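How to Get a Copy of Your Police Report in Foltov (Without Becoming a Suspect)

Posted 6/5/22 by Rongrong Yu

My bicycle left my porch in February without me. The bicycle is its own sad story. What I learned afterward is how to get the report on paper, and I learned it by doing most of it wrong. The insurance company wanted the report. The bike registry wanted the report. My mother wanted the report, for reasons of her own.

Before you start

You need the incident number. The officer gives it to you on a small card, which you will then lose. If you've lost it, call the non-emergency line with the date, the address and the name of whoever reported the crime. Do not call 911 for this. They are very polite about it, and you will feel two inches tall.

You also need a photo ID and a way to pay. The fee is $2 for a standard report. Photographs and recordings are priced separately, and if you ask for every scrap connected to a case the bill can climb. The clerk will send you an estimate first.

Step 1. Figure out which department has it

Foltov police cover everything inside the city line. If it happened on Wesar Road past the creek, you want the county sheriff, even though your mail says Foltov and you vote in Foltov. The Wan Street substation takes reports but does not hand them out. I stood in line there for 30 minutes to find this out.

Step 2. Wait a little

A report has to be written, then approved by a supervisor, before Records can release it. Give it a week. Asking on day one gets you a shrug and asking on day two gets you the same shrug.

Step 3. Fill out Form 198

It's on the Records page, or in the rack by the front counter. Fill in the incident number, your name exactly as it appears on your ID, and your part in the business: victim, witness, driver, parent of a minor, attorney. Leave the case status box blank. It looks like it's for you and it isn't. 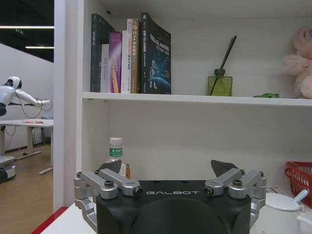

Books upright on a white shelf.

Keep a copy of the form with the rest of your paperwork, in a place you'll remember. A folder marked POLICE on the spine is a fine conversation starter.

Step 4. Turn it in

In person is fastest. The Records counter is in the Rodov Building, ground floor, past the vending machines. By mail works too, with a photocopy of your ID and a check. Email requests are accepted, though an attachment with large photos tends to vanish – send a plain scan.

Step 5. Read it when it comes

Check the spelling of your name, the address, and the list of what was taken. My report valued the bicycle at $500, which was generous, and called it green, which it was not. Errors of fact can be fixed with a short signed note to Records. Your opinion of the narrative can't. 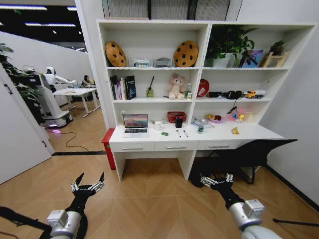 If they say no

Some parts may be blacked out, and an open investigation can hold up the whole thing. Ask for the denial in writing, with the reason. You can appeal to the city clerk, and the appeal form is in the same rack, one slot down.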